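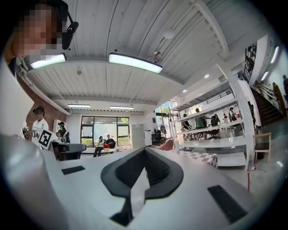
Ceiling lights at Prirkthorpe. See Overhead.

PRIRKTHORPE SHARED BUILDING
Walk-through safety checklist, with comments
Date: 03/01/2021
Inspector: Romana Zelenák
Marks used: OK, FIX, WATCH, N/A

The last inspector's sheet had every box ticked OK, including the one for the elevator. We have no elevator. I have started over with a clean copy and left space for comments, which people are welcome to use as long as they are on the subject of safety and not the coffee.

OVERHEAD

Lights working in all areas: OK
Switches labeled: FIX
The labels are there. They describe the building as it was under the previous tenant, so "Paint Store" turns on the restroom and "Do Not Use" turns on the hallway. Everybody uses it.

Nothing hung from light fixtures, pipes or conduit: FIX
One paper snowflake, loading side. It's March. Taken down and left on the front desk for its owner, who will not come forward.

Signs of roof leaks: WATCH
There is a bucket in the back corridor. It was dry, and had a granola bar wrapper in it. I asked three different people what the bucket was for and was told a leak, an old leak, and "it's always been there." Please put a date on the bucket the next time it catches something.

EXITS AND ROUTES

Exit doors open fully from inside without a key: OK, front. FIX, side.
The side door opens fully if you lift it by the handle and speak to it firmly. A person leaving in smoke should not have to know this. Nedelcu, who hung the door, have been called and say it is the frame. The framing people say it is the door.

Routes clear to full width: FIX
Two pallets of boxed sample trays belonging to Metudent were in the corridor, with a handwritten note reading "Temporary." The tape holding the note has turned yellow. Move them to the cage.

Exit signs lit: OK
Emergency lights come on when tested: OK front, FIX rear
The rear unit came on, thought about it and went off again. New battery ordered.

FIRE

Extinguishers in place, pin and seal intact, gauge in the green: OK
Extinguishers visible: FIX
The one by the kitchenette is in place and fully charged, and is also behind the coat rack. I found it because I knew where to look. Move the coats.

Monthly tag initialed: WATCH
Someone has initialed March through December in one go with the same pen. I admire the confidence. New tag fitted, and please sign only for months that have happened.

Alarm panel free of faults: OK
Panel code known to at least two people per shift: FIX
It was known to one person, who was at lunch.

ELECTRICAL

Panels accessible, door closed: OK
Extension cords not used as permanent wiring: FIX
The orange one to the refrigerator has been painted over along the baseboard, and I am going to call that permanent. Electrician to quote for an outlet.

Power strips not plugged into power strips: FIX
Under the reception desk. I followed it as far as a desk fan and a foot warmer, both running.

LIFTING AND STORAGE

Shelving fixed to wall: OK
Load ratings posted: OK
Ratings respected: WATCH
The top shelf in the cage is posted at 110 pounds. I am told the boxes on it come to "more than 110, but not by much, and they're mostly air." They are printer paper. Heavy things go on the bottom. I will put up a sign, though there is already a sign.

Stepladder feet and locks sound: FIX
One rubber foot missing. Tagged out. Somebody had cut the old tag off and used the string.

FIRST AID

Kit stocked and in date: FIX
Plenty of gauze, and enough eye patches for a small pirate crew. No ordinary bandages at all. The box of 40 that was put in at New Year is now an empty box. If you take the last one, tell the desk.

Eyewash bottle sealed: OK

OUTSTANDING

Side door, rear emergency light, refrigerator outlet, stepladder, panel code. The first of these matters most. Until it is fixed, treat the side door as a wall and use the front or the loading exit. The posted map has been changed by hand to match.

COMMENTS

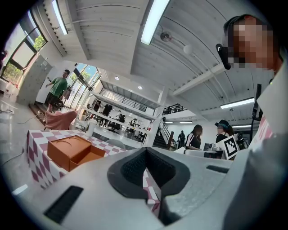
Iulian Ardeleanu writes that the side door never stuck before the new weatherstrip went on. Peel back the bottom few inches and it swings fine. He told Skedov this when they fitted it, and they wrote it down on a pad, and he has wondered about the pad ever since. He would also like it recorded that the coat rack was moved in front of the extinguisher because the last checklist said it was blocking the exit.

Reply, R.Z.: Recorded. I tried the door with the strip peeled back and he's right, it opens with one hand. Skedov will come back and trim it. Item stays at FIX until I have seen it done. The coat rack is going in the cage, on the bottom shelf if necessary.

Comment, front desk: The snowflake has been claimed, on condition that no name is given.

Comment, unsigned: The bandages went in the week of the box cutters. Could we inspect the box cutters?

Reply, R.Z.: Added to the next sheet, under Hand Tools. Leave them in the drawer, blades in, until then.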